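Puzzle Corner: Lerden gets its second set of levels

If you picked up Lerden after we wrote about it in March, go update it. The second set is out, it's free to anyone who already has the game, and I have barely done anything else since it landed!

For those who missed it the first time, Lerden is a path-drawing puzzle. Each board is a grid with a few wells and a few gardens on it, and you draw channels to carry water from one to the other. Channels can't cross, every square has to be used, and each garden wants water from a particular well. So far that sounds like a dozen other games you've played on your phone. What sets it apart is the slope. Every row sits a little lower than the one before it, and a channel can run sideways or downhill as far as you like but can only climb once. One climb per channel, for the whole board. You'd be amazed how much trouble that causes.

The original game had 60 boards and the new set adds 79 more, split between two areas. Vinstead comes first and it's the gentler of the two, with mostly small grids and a new piece called the sluice. A sluice lets two channels share a square as long as they enter from different sides (finally, a crossing, sort of). The early boards teach it without a word of text, which I love. You get a tiny grid with one sluice and only one thing you can possibly do with it, and then the next board asks for the same trick upside down.

Skenitstead is where it gets mean. The grids go up to 12 squares across and the slope changes direction halfway down, so your one climb might be needed on either side of the valley. Board 7 in that area kept me up way past when I should have been asleep. I had every garden watered and a single unused square in the corner, over and over, and the fix was to start again from the opposite well. If you're stuck there too, look at which garden can't be reached without a climb and work backward from it. That's all the hint you're getting from me.

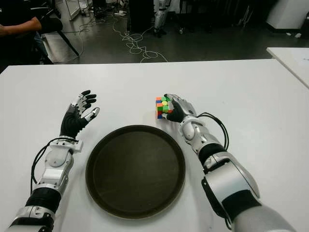
The undo button has been improved too. It used to wipe out a whole channel, and now it steps back one square at a time, with a long press if you do want the entire channel gone. Your half-finished boards are saved when you leave them, so you can hop over to Vinstead for something easy and come back to the mess you left in Skenitstead. I do this constantly.

A few small gripes. The blue and the green channels are still too close for me on a dim screen, though there's now a setting that puts a pattern on each one, and I'd turn it on right away. The music loop is short. And I wish the board menu showed which ones you solved without hints, for bragging purposes.

The developer, Contreras, says a level editor is next, with no date yet. I already have a grid sketched out on paper that uses four sluices and no climbs at all, and I'm pretty sure it has only one solution. If you have one of your own, send it in and we'll print a couple in the next issue, with the answers on the back page.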